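Why Can We See Through Some Things?

Light travels in straight lines until something gets in its way. What happens next depends on what it hits.

A brick wall stops light. Some of it bounces back to your eyes, so you see the wall and nothing behind it. Things like this are called opaque.

Window glass lets most of the light pass — that is why you can see the street. Glass is transparent.

Wax paper is in between. Light gets through, but it is scattered in many directions, so shapes look blurry. The word for this is translucent.

Even clear things send back a little light. Stand by a window at night with a lamp on and you will see your own face in the glass. Clear plastic does the same, and you may notice faint shiny streaks on its sides.
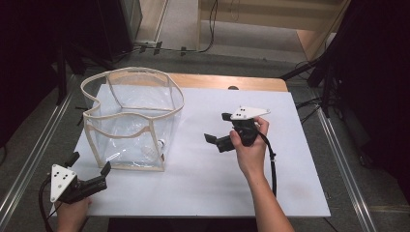
Elba Insaurralde wrote to ask why a stack of clear plastic sheets looks cloudy when one sheet does not. Each sheet reflects a little light from its front and a little from its back. With seven sheets, those small losses add up. With 40, you would see very little on the other side.

Try it at home. Hold a clear bag up to a page of this website, then fold it and look again. Keep folding until the words are hard to read.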